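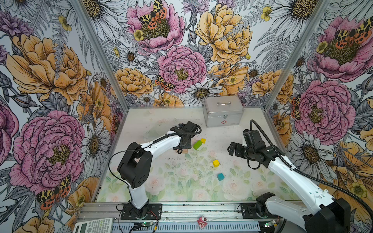
Peonies, daisies, ferns and a few moths on printed wallpaper panels.

Keeping an Old Esley House Comfortable Through the Winter
By Inmaculada Paredes
Wednesday, December 1, 2021

If you have bought one of the old houses on the Llorente side of Esley, welcome! Most of them went up as summer places for families who came out to Lake Jallum in June and left before the leaves dropped, so they were never meant to be lived in during February. Ours certainly wasn't, and it has taken us a good many winters (and a good many sweaters) to learn how to get along with it.

Start with the windows. The old sashes rattle, and you will be tempted to replace every last one, but please wait a season first. Rope caulk pressed into the gaps with your thumb costs next to nothing and peels off cleanly in spring. We did the whole downstairs in an afternoon, with the radio on and a pot of soup going.

Next, go down to the crawl space and find your pipes before it gets properly cold. The kitchen line usually runs along the north wall, where the summer families had their pump. Wrap it in foam sleeves, tape the joints, and on the worst nights leave the cabinet doors under the sink open and the tap at a thin trickle. Write down where the shutoff valve is and tape the note inside the pantry door.

If you go away, don't turn the heat off altogether. We leave ours at 55 degrees and ask next door to look in.

Floors are the next thing. The original fir boards on our street are soft and they shrink in dry air, so you'll see gaps open up by New Year's. Leave them be! They close again when the lake fog comes back, and filler just gets squeezed out and tracked through the house. A thick felt pad under the rug does more for cold feet anyway.

For the woodstove, if you still have one, let the ashes sit in a lidded metal pail outdoors, well away from the porch, for several days before you dump them. To clean the glass door once the stove is stone cold, dip a damp sheet of newspaper in a little of the fine ash and rub in circles, then wipe with a clean cloth.

One more for those of you up on Torkico Lane, where the snow slides off the metal roofs all at once: move your firewood and your trash cans out from under the eaves now, while you can still see the ground.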